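Vandero arm stack: pre-release inspection, simulation build
Site: Flallulthorpe
Build: 3003
Completed by: Volodymyr Kravets
Reviewed by: Maricica Văduva
Result: pass with comments, two items open

1. Configuration

1.1 Build number in the log header matches the release note. PASS
1.2 Joint limits loaded from the signed file, not the developer copy. PASS
Comment (VK): The loader still falls back silently if the signed file is missing. It should refuse to start. Raised in June, not yet scheduled.
1.3 Random seed recorded for every run. PASS
1.4 Physics step and control step both written to the log. PASS
Comment (MV): Units missing on the control step. Add ms.

2. Control

2.1 Emergency stop command accepted in all planner states. PASS
2.2 Velocity drops to zero after stop and stays there until reset. PASS
2.3 Reset needs a separate operator action. PASS
2.4 Watchdog trips when the command stream is paused. FAIL, then PASS
Comment (VK): First attempt tripped late. The heartbeat was being sent from the logging thread, so a slow disk write held it up. Moved to the control thread and repeated from a clean start. Full set of 400 runs completed after the change.
Comment (MV): Accepted. Attach both logs, including the bad one.

3. Planning

3.1 No path accepted through the keep-out volumes. PASS
3.2 Planner returns a named error when no path exists. PASS
3.3 Replanning limit respected. OPEN
Comment (VK): Limit is applied per goal. The Somine requirement reads as per task. Waiting for them to say which they meant.
3.4 Floor plane padded in the collision model. PASS
Comment (VK): Padding is read at start-up only. Changing it mid-session has no effect and gives no warning.

4. Perception and wrist view

4.1 Camera transform agrees with the arm model. PASS
4.2 Gripper masked out of the obstacle map. OPEN
Comment (VK): Fingers are masked correctly. The housing mask is short at the sides, and stray points get into the map close to the wrist. Planner then reports a start state in collision.
4.3 Floor segmented as one surface with the wood-grain texture applied. PASS
4.4 Wall pictures not reported as openings or objects. PASS 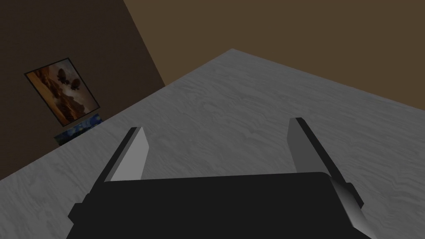 Comment (MV): For 4.2, do not fix this by widening the mask by hand. Generate it from the Moynihan gripper mesh so that it follows any later change to the part. Repeat 3.1 and 4.1 afterwards and record the mesh version in the log.
Comment (VK): Agreed. The export script needs a small change first, as it drops the bracket.

5. Logging and tooling

5.1 Replay gives the same joint trace as the original run. PASS
5.2 Logs kept for 72 hours before rotation. PASS
5.3 Operator notes saved with the run. PASS
Comment (MV): Notes longer than one line lose their line breaks. Minor.

Open items: 3.3 (Kravets, with Somine), 4.2 (Kravets).
Build may be used in simulation. Not to be loaded on hardware until 4.2 is closed and countersigned.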